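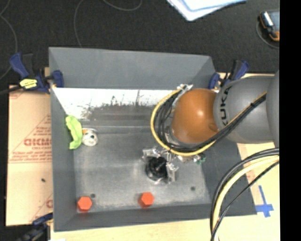

Why do we sort our bits and bobs?

Have you ever tipped out a toy box and found all sorts of odd things at the bottom? A big grey bin can end up just like that! Something lime green and curvy, something small and white with dark spots, a couple of red-orange shapes down near the bottom – they don't look as if they belong together at all, do they?

Sorting means putting things into groups that are alike in some way. You might sort by colour, so the red-orange pieces go together and the green thing goes somewhere else. Or you might sort by shape, and that's where it gets rather fun.

Spot the hexagon

A hexagon is a flat shape with six straight sides and six corners. Look at the tops of the 2 red-orange pieces and you'll find one on each. Bees make hexagons too, in their honeycomb, and they fit side by side without any gaps (try it with circles and you'll soon see little spaces in between).

Have a go at home

Ask a grown-up for a tray or an old washing-up bowl, and pop in 26 small things from around the house – buttons, bricks, pencil ends, whatever you can find. Sort them by colour first. Then mix them all up again and sort them by shape, or by how they feel when you squeeze them. Did anything end up in a different group?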